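A **plant saucer**, or drip tray, is a shallow dish set under a flowerpot to catch water that drains through the base. Saucers are made in terracotta, glazed ceramic, metal and plastic, and are usually sold by diameter.

## Shape

Most saucers are round. Others have a scalloped or many-sided rim, like the white one under a white cylindrical container on this floral-print surface.

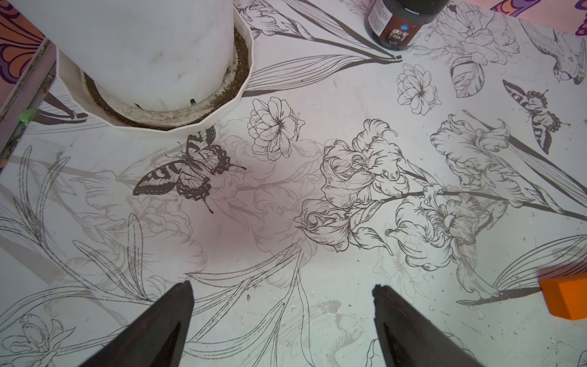 ## Care

Soil and mineral residue collect in the gap between pot and rim. The saucer can be lifted out, brushed and washed with warm water and dish soap. Standing water is normally poured off after watering, as many houseplants develop root rot in wet soil.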